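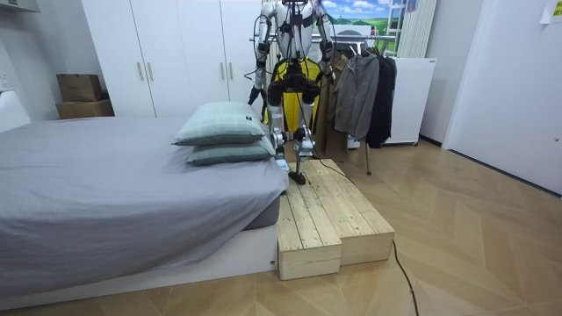 I'll start by saying I am not a person who gets excited about sheets. My mother ironed hers, my sister buys hers in a matching bundle every June when the sales come around, and I've spent most of my adult life sleeping on whatever was on top in the closet. So when the old gray ones finally wore through at the heel end I put off replacing them for far too long, and only ordered the Stedwood set after my neighbor Kyung-tae Yoon had gone on about his over coffee (he's very persuasive once he gets going).

What I bought was the fitted sheet in gray and a pair of the plaid pillowcases, the pale gray-green one with the tiny check. They're sold separately, which I grumbled about, but it did mean I could skip the top sheet I never use. The lot came to just under $90 with shipping and arrived in 4 days, folded very flat in a paper band.

The fitted sheet is the star for me. Our mattress sits on a low white base and the bedroom is small, so making the bed means kneeling at one side and reaching, and I've lost my temper with plenty of corners over the years. These go on without a fight! The elastic is snug but there's enough depth that you're not hauling the last corner down with your whole weight, and in the morning it's still smooth enough that I can shake out the comforter and call it made. I wash it at 60 degrees (my machine came over from Korea with us and I still think in Celsius) and so far it hasn't shrunk or gone bobbly.

The pillowcases I like a little less, though I do like them. The color is lovely, very quiet, and next to the plain gray it looks as if somebody planned it, which I can't claim. But they're a bit crisp for the first few washes, and my husband, who sleeps with his face mashed right into the pillow, complained for a good week. They've softened since. I'd also have been glad of a deeper flap, as our pillows are on the plump side and one of them creeps out by morning.

A friend, Do-yoon Cheon, asked me how they compare with the Lurska ones she has. Hers are silkier and cooler to the touch, and if you run hot in summer I'd go that way. For a bed that gets sat on, flopped on and remade in a hurry, I'd still pick these.

I'd give the sheet 9 out of 10 and the pillowcases a 7. I've already ordered a second fitted sheet, same gray, so there's one to put on while the other is in the wash.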